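Tineke Baert
Mar 4, 2019

Everybody in my feed is setting up a tabletop photo corner this month and everybody says the same thing. Black cloth behind, dark table, white board down the middle, your stuff will "pop." I have my doubts. Thread.

First the cloth. The Koyama backdrop is 44 dollars for what is, as far as I can tell, black cloth. The listing says "light absorbing." All black cloth is light absorbing. It's black.

I bought one anyway, back in August, so I get to complain. It came folded into a square and the fold lines stayed in it for weeks. I steamed it. I hung it with clips along the bottom. Better, never flat.

What I'll give it: hang it far enough back and the folds go so faint you have to hunt for them. But that's distance doing the work. A bedsheet dyed black would get the same help from distance.

Now the white board. The idea is that it bounces light up under the object so the underside doesn't turn to mud. Fine, I believe that part. What I don't believe is that it has to be the Sanumard one at 33 dollars. Mine is the back of an old shelf.

And white on a dark gray table gives you a hard bright stripe running straight at the viewer. Your eye goes down the stripe first and gets to the thing you're selling second.

Blue is the color people always use to prove the setup works. Of course it works with blue. Blue against black with white underneath would look good lit by a phone. 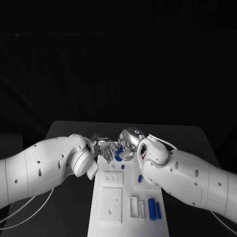
Nekcombe replied that blue is the hard one, and that on black cloth a dark blue glaze loses its edge completely unless there's a second light from behind. Try it with a navy mug, they said, and then come back and talk about cheating.

OK, I tried it with a navy mug. Nekcombe has a point about navy. The handle was gone on the shadow side. I moved the lamp behind and to the left and got most of it back. I still say a mid blue is a free ride.

What I'd like to see is the same setup with something brown. Or a clear glass. Or a black kettle, since the people who sell these kits never seem to own one.

Somebody also asked about lint. Yes. Black cloth collects everything, I go over mine with a roller before every shot and there's still fluff in the corner when I zoom in. Dedar sells a spray for this. I haven't tried the spray and I'm not going to.

So if you're starting out: get 2 lamps you can move, use whatever board is in the house – and hold off on the cloth until you've tried a plain wall. I shot mugs against my hallway for a year and they sold the same as they do now.

Going to try the kettle next. Not expecting much.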